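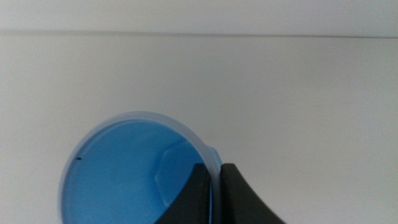
Mein Thema heute ist ein Greiffehler, der uns an der Zelle bei Ciranine zwei Wochen beschäftigt hat. Es geht um die Greifkraft und darum, wann die Steuerung glaubt, dass sie etwas hält. Kurz zum Griff: Ein Finger sitzt innen im blauen Becher, der andere außen, dazwischen liegt nur die Wand mit dem dicken Rand. Bitte das im Kopf behalten, die dünne Wand ist der Kern der Sache.

Lesezeit: 2 Minuten

Folie 2, Ablauf des Fehlers.
Der Arm fährt an, schließt, hebt an. Die Steuerung meldet »Objekt gegriffen«. Auf dem Weg zur Ablage rutscht der Becher ab und fällt. Die Meldung bleibt trotzdem stehen, und der Arm fährt das Programm bis zum Ende durch. In der Ablage liegt nichts, im Protokoll steht ein erfolgreicher Zyklus. Bei 1.000 Zyklen im Nachtlauf fiel das erst am Morgen auf, weil Becher auf dem Boden der Zelle lagen.

(Hier kurz Pause, meistens kommt die Frage nach dem Lichtvorhang. Der hat nicht ausgelöst, er überwacht nur den Zugang von vorn.)

Suche: Begriff eingeben Suchen

Folie 3, Ursache.
Die Erkennung von Branar wertet die Fingerstellung aus. Bleibt ein Spalt zwischen den Fingern, gilt das Teil als gehalten. Bei einer dünnen Wand ist dieser Spalt sehr klein. Wir hatten die Schwelle deshalb heruntergesetzt, und zwar so weit, dass auch der leere, geschlossene Greifer noch darüber lag. Das war unser Fehler und steht so im Bericht.
Dazu kam der Belag auf den Fingern. Nach ungefähr 2.000 Griffen war er glatt, der Becher hielt beim Anheben und ging beim Bremsen verloren. Einen Wechselintervall für den Belag gab es im Wartungsplan gar nicht.

Folie 4, Sicherheit.
Verletzt wurde niemand. Ein Becher ist leicht. Dieselbe Parametrierung lief aber auch an der Zelle bei Gwilliam, und dort werden Metallteile gehoben. Die Zelle haben wir am selben Vormittag angehalten und erst nach der Prüfung wieder freigegeben.

Folie 5, Maßnahmen.
– Schwelle zurückgesetzt, Leergriff wird vor jedem Lauf einmal gemessen
– zweite Abfrage kurz vor dem Ablegen, bei Abweichung Halt
– Bremsrampe flacher
– Belag im Wartungsplan
– Parametersätze werden nicht mehr zwischen Zellen kopiert

Die Abfrage kostet Taktzeit. Clulano hat das akzeptiert, nachdem wir das Protokoll vom Nachtlauf gezeigt hatten.

Folie 6, offen.
Kippt der Becher beim Schließen, sieht die Fingerstellung genauso aus wie bei einem sauberen Griff. Dafür haben wir noch keine Lösung. Ein Versuch mit Kraftmessung ist für Januar geplant.
Fragen.

2 Kommentare · Teilen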